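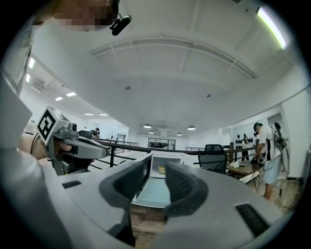 A reader going by Laur objects to my last post on chore robots: folding one towel on a clean table is a demo, and a household is a few hundred small jobs that nobody wrote down. Laur would pay for a machine only when it can be left alone with a kitchen for an evening.

I agree with the bar. I disagree on how far off it is, at least for single tasks.

Most of the recent progress comes from cheap demonstrations. A person holds the same kind of gripper the arm will carry, does the job by hand, and the motion gets logged. Marker cubes help with tracking, and a small camera sees the work close to where the fingers meet it. A policy trained on 28 demonstrations of a pick-and-place job will usually do something sensible with the exact object it was shown. Give it 600 and it starts to tolerate a moved bin or a different lamp. I have not seen the curve flatten at 1000, but I have seen it get expensive.

Contact is where things still go wrong. Soft pads forgive a bad approach angle, so small round items are less trouble than they were. Thin flat items remain bad. So do lids, drawstring bags, and anything that has to be held with one hand while the other hand turns it. Two-handed jobs need both grippers timed to each other, and errors add up quickly.

The shop floor is closer. Pomanska runs a kitting cell with 5 part types, fixed trays and a person nearby to clear jams. That is a chore, and the machine does it. The Stistow trial last September was less convincing: same class of arm, mixed returns bins, and a stop every few minutes for a part lying on its edge.

For the home, my guess is that loading a dishwasher comes before laundry, and laundry well before tidying a child's room. Tidying requires knowing where things belong, and that differs from house to house.

I'll rerun the lid test on the Clorkano pads once the second set arrives, and post the failure counts by lid type.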